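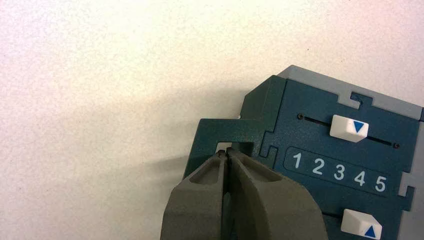 Got to the Piddale open day just after 11 and went straight for the Jivstead stand, as I'd been eyeing up their practice-panel kit for months. It's a set of fiddly jobs for a robot arm — sliders numbered 1 to 5, push buttons, a toggle switch, test leads to plug in — and the tiles lock together like a jigsaw. Yuzhen Xue let me hang about for ages and ask daft questions, bless her! The full kit is £1,162, so I won't be rushing, but I do like it more than the Boonchu one.

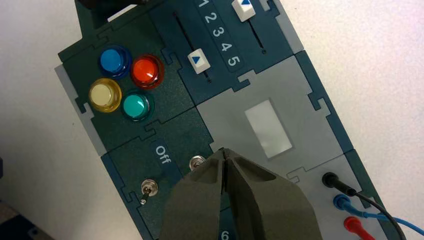

Can you buy the tiles one at a time?

Single tiles are £100 each, and you need at least 3 to make a panel worth practising on.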